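Dawber: a word list of small-town shop names

Hi! I started Dawber as a list on my phone and it got out of hand, so now it's a data set with a README. It holds 3,417 shop names that I typed in from old phone books, mostly bakeries, barbers, shoe repair places and hardware stores. I love a good shop name (and a bad one even more).

What you get

One file, shops.csv, with four columns: name, trade, state and year. The year is the one printed on the phone book, so please don't read it as the year the shop opened. I left the spelling alone. If the book says "Kleen," it stays "Kleen." 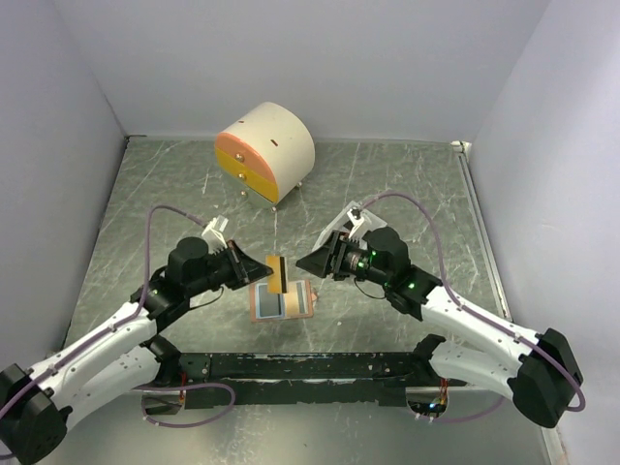 Barbers are the biggest group, with 1,157 rows. Shoe repair is tiny by comparison, and I'd love to get more of it. If you have an old phone book in the attic, type up a page and send it over!

Stuff that's a bit messy

Chains show up more than once when they had several branches. I went back and forth on merging them and then got tired. Also, 14 rows have no trade at all, just a name, and your guess is as good as mine on those.
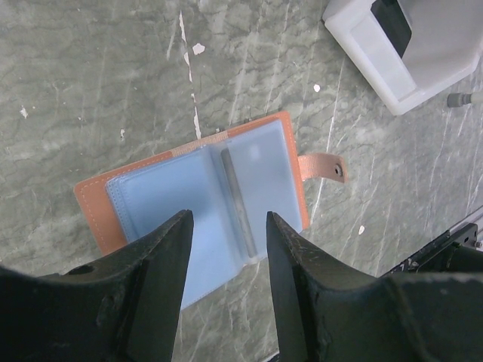 The state column uses two-letter codes everywhere except in the first 100 rows, where I spelled things out. I'll fix that in August, when I have some time off.

How to load it

Any spreadsheet program will open it. Pick UTF-8 when it asks, or the accents go funny. I also keep a copy in Iteo format in the extras folder, but I only update it when I remember.

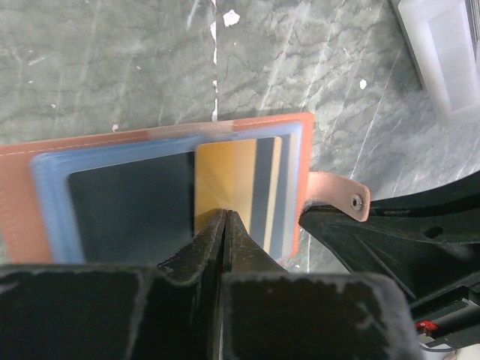 Use the list for whatever you like: games, novels, naming your cat. A link back is nice but you don't have to.

Last change: 5/25/18, fixed a pile of doubled apostrophes in the bakery rows.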